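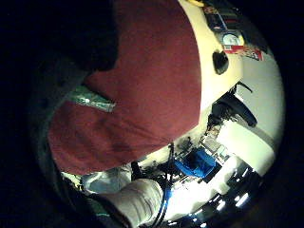 **SKULLBERG OPENS ORDERS FOR THE LECOMTE HANDHELD GRIPPER KIT**

*Record everyday handwork where it happens, with a kit you can carry in one bag*

KUSOSVILLE — Saturday, January 29, 2022 — Skullberg is very happy to announce that orders are now open for the Lecomte, a handheld gripper kit for people who want to teach robots ordinary jobs and would like to start without having a robot in the room. It has been a long road from our first bench models to a finished kit in a box, and we are grateful to every customer who wrote in during that time to ask how things were coming along.

The Lecomte is held in the hand like a large pair of tongs. You squeeze the trigger, the two fingers close, and a wide-view camera mounted above them records what the fingers are doing and a good deal of what lies around them. Folding cloth, clearing a workbench, sorting cables, putting things back on a shelf — the sort of work most of us do without a second thought is the sort of work the kit was made to record. The round, wide picture takes in the near edge of the job and the far side of the room together, and the software that comes with the kit keeps each recording matched to the opening and closing of the fingers.

We should say a word about rooms, as it is the question we hear most. The Lecomte was designed for places as they are, with chairs pushed back, tools left out and sleeves that get in the way now and then. You are welcome to tidy up first if you like, but the kit doesn't ask for a backdrop, painted markers or special lamps, and setup in a new room is a matter of pressing one button and moving the gripper slowly from side to side until the light on the handle turns green.

**What comes in the box**

- One Lecomte gripper with camera, fitted and adjusted before shipping
- Two pairs of soft fingers, standard and narrow
- Two battery packs and a charging cradle
- A wrist strap, a padded carrying bag and a printed guide
- One year of the Breldale desktop software, with updates

A full battery pack gives 60 minutes of recording, and swapping packs doesn't interrupt the session you have open. The gripper holds 202 separate recordings before it needs to be emptied onto a computer, and it will chirp politely when it is getting close. The soft fingers come off with a quarter turn and can be washed in the sink with dish soap, then left to dry on a towel.

Breldale, our desktop program, is where recordings are looked over, trimmed, named and packed up for training. Anyone who has sorted vacation photos on a computer will feel at home in it fairly quickly. Recordings stay on your own machine unless you choose to send them somewhere, and they can be exported as plain video with a simple table of finger positions alongside, so that a team already happy with its own training tools can go on using them.

"We wanted a tool that a person could pick up after lunch and be using well by the middle of the afternoon," said a spokesperson for Skullberg. "Fabric was our favorite test all through development, as it slides and bunches and never lies the same way twice, and we folded a great many shirts on the way to the fingers we ship today."

**Price and availability**

The Lecomte kit is priced at $2,000, with shipping included inside the continental United States. Orders are being taken now through the Skullberg sales office, and the first kits leave our Kusosville workshop in March. Schools and public libraries may borrow a kit for 14 days before deciding whether to buy, and we pay the postage both ways. Spare fingers, battery packs and straps will be sold separately from the same date.

Customers who own one of our earlier bench models can send it back for a trade-in credit, whatever its condition, and the sales office will be glad to talk that through by phone or by mail.

**About Skullberg**

Skullberg designs and builds hand tools and software for robot teaching at its workshop in Kusosville. Every kit is put together and checked by the same small team that answers the phone.

Press contact: Skullberg Press Desk, Kusosville. Review kits are available on request.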